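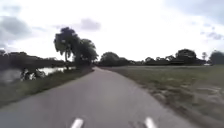

Juwita Chin told us to forget the maps and just listen, because frogs call before anyone ever sees them. She was right! Our project for the Ngau district asked how people learn to tell local frogs apart by ear, and we got completely hooked on it.

We started with the sound archive at Ranar, which holds 3,569 short clips. Nobody in our group could tell a tree frog from a creaky door at first, so we picked 150 clips and sorted them by pitch, length and rhythm. Rhythm helped the most - once you hear the pulses in a call you can't un-hear them.

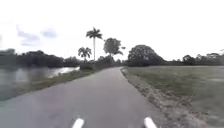 Pitch was harder. Small frogs usually call higher than big ones, but two of our species overlapped so much that we kept mixing them up, even with headphones (and Ingeborg plays the violin).

Next we made a listening quiz and gave it to two classes at Castari. The students who tapped along with the calls did better than the ones who only listened, which we loved. We want to try it again in December with 5 new species and longer clips - the short ones cut off some calls before the second pulse.

Ingeborg Lüthi and group, 11 November 2005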